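**Nulta opens its Flanow workshop to visitors in July**

7 June 2021 — Nulta will hold its first open day at the Flanow workshop this July, and we can't wait to show people what the team has been working on! There is room for 100 visitors, doors open at 11, and entry is free.

The day is all about hands. Guests will see how everyday jobs like folding a cloth or picking up a bottle are shown to a robot by a person wearing a sensor glove, and how much patience goes into it. The Noiphan project has now recorded 3000 of these short tasks, all of them done by people at ordinary tables.

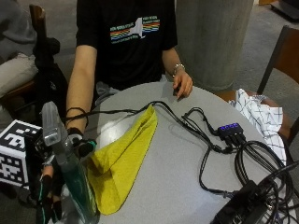 Visitors who want to try a glove can sign up at the door for a short turn, with a member of the team beside them to help with the fit. Children are welcome if they come with an adult.

In the afternoon, our partners at Musier will run their two-armed robot through a table-clearing demo — mistakes included — and take questions for as long as people keep asking them.

Places can be booked through the Nulta front desk.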